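Stop letting the label do your safety check for you

Quick one, because I have to be back on the floor at 2 and I've been chewing on this since the Nerkby meeting.

We had 60 people in a room arguing about good practice for robot cells that take apart old desktop computers. Teardown, sorting, reuse of boards. Most of the arguing was over which marks a unit has to carry before a robot is allowed near it. CE, yes. Recognized component mark, yes. Somebody wanted a whitelist. Reet Venckus asked what happens when the sticker is upside down and got a laugh, then no answer.

My view: marks are about the part. They say what it was when it left the factory. Someone tested a sample of that design, someone else signed a form. Fine. I like those marks, I don't want a world without them. But a power supply that's been under a desk for years, then in a cage with 48 others, then tipped on a bench, is a different object. The mark didn't get any older. The capacitors did. 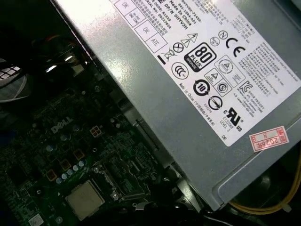 So what should the rule say? The draft from Kunico has a page and a half on reading labels and four lines on stored energy. Wrong way round. If I could swap them I'd do it tonight.

What I'd write, more or less:

Unplugged is a person's job. A named person, who looks at the cord and signs. No camera decides that.

A waiting time before first contact, set by whoever runs the site and written on the cell. Not in a binder. On the cell.

The robot never opens a power supply housing. Ever. Take it out whole, put it in the bin whole. I don't care how good the gripper is getting.

Wires get moved before anything is pulled. Slow, with a force limit, and if the limit trips the arm stops and waits for a human. No automatic retry. Retry is how you rip a header off a board that was going to be resold, and then everyone blames the arm when it was a setting.

And keep the pictures the arm takes. All of them, for at least as long as the parts are on the shelf. When a customer calls about a bad board you want to see what it looked like before you touched it, not teh summary.

Arūnas Grigaitė disagrees with me on the retry rule. He runs the line at Cindemura and says a hard stop every time a cable snags would kill his numbers. He had 1040 units through in August and he's proud of it, he should be. But his people stand close enough to reach in. They do reach in. A machine that might start again by itself next to somebody's hand is a bad machine, whatever the throughput, and "our guys know not to" isn't a control. Never was.

Cost came up too, obviously. Small shops can't pay for a full assessment each time a new model of desktop comes down the belt. Agreed. So don't make them. Assess the task once, keep the limits tight, and send the odd ones to a bench with a person and a screwdriver. Lukoševičius does it like that and they're still in business.

Comments on the draft are open untill the end of the month. Send yours, even two lines. Mine went in this morning, with the label section crossed out down to one paragraph.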